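Pelearse con los relojes (y con el seguimiento de las pinzas)

Llevaba semanas sin escribir por aquí y la culpa la tiene Darko, que es como llamo al paquete que convierte lo que hacemos con las pinzas de mano en trayectorias que una política pueda aprender. Empezó siendo un script de una tarde y ya va por el commit 1324, así que imaginad.

La idea es sencilla de contar: coges una pinza en cada mano, haces la tarea, y el software tiene que saber en cada instante dónde estaba cada pinza y cuánto de abierta. Luego todo eso se remuestrea a 50 Hz y pasa a Pronbridge, que es donde vive el control. Sencilla de contar, ya digo.
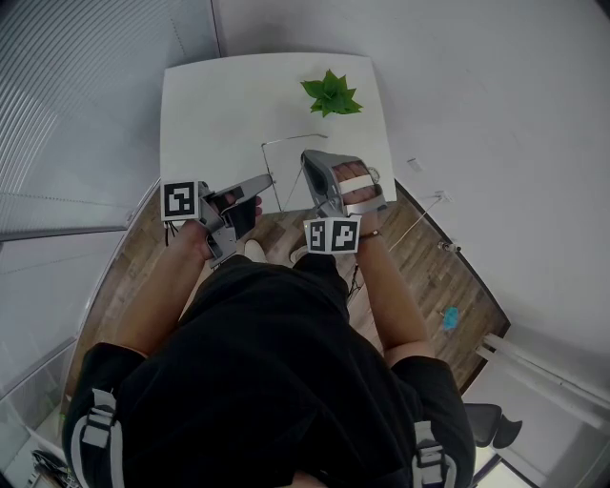
El primer lío gordo fue con los marcadores. Yo estimaba la pose de cada uno fotograma a fotograma, tan contenta, y las curvas salían preciosas hasta que de golpe la orientación daba un salto y volvía. Es la ambigüedad de toda la vida: un cuadrado plano visto de frente y pequeñito admite dos soluciones casi igual de buenas, y el solver se queda con una o con otra según le dé el ruido. Mi primer arreglo fue un filtro de mediana (no me juzguéis) que tapaba los saltos y de paso se comía los giros rápidos de muñeca, los de verdad. ¡Un desastre muy suave!

Lo que tengo ahora es bastante más decente. Guardo las dos soluciones con su error de reproyección y dejo que decida un suavizador que mira hacia delante y hacia atrás en el tiempo. Si se ven dos caras del mismo bloque, las resuelvo juntas con la geometría conocida y el problema casi desaparece. Como procesamos después de grabar, mirar al futuro sale gratis. Para tiempo real habrá que pensar otra cosa, pero eso se lo dejo a mi yo de dentro de unos meses.

El segundo lío: los relojes. Cada cámara pone su propia marca de tiempo y yo me fiaba. Pues en una sesión larga el desfase entre la izquierda y la derecha llegó a 18 ms, que parece una tontería hasta que intentas que un brazo le pase algo al otro. Probé a corregirlo con un desfase fijo y funcionaba al principio de la grabación y mal al final, claro, porque hay deriva. Ahora ajusto una recta (desfase más deriva) correlando la velocidad angular que veo en la imagen con la de la inercial, y me quedo con el residuo para avisar si algo huele raro.

También he cambiado el visor. Antes abría los episodios en Wirnik, que está muy bien para nubes de puntos pero con vídeo se arrastraba. Me hice uno cutre en el navegador, con las trayectorias debajo y una barra para moverte, y he encontrado más fallos en dos tardes con él que en todo el mes anterior leyendo números. El episodio 2031 lo tengo marcado en rojo: la apertura de la pinza derecha sale negativa y todavía no sé por qué.

Cosas que quiero tocar antes de etiquetar la próxima versión:

Recalibrar las lentes con un modelo de ojo de pez en condiciones. En los bordes sigo viendo un error que no me gusta nada, y con tanta distorsión el modelo de siempre se queda corto.
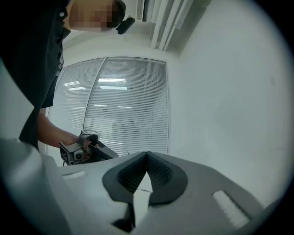

Sacar el formato de episodio a una librería aparte, que se va a llamar Trellden. Ahora mismo lo leen tres sitios distintos con tres copias del mismo código, y cada vez que añado un campo se rompe uno.

Escribir tests para el ajuste de relojes. Tengo uno, con datos sintéticos sin ruido, y pasa siempre, así que mucho no me dice.

Si alguien ha peleado con derivas que no sean lineales, que me deje un comentario, porque sospecho que cuando se calienta el equipo la recta deja de valer.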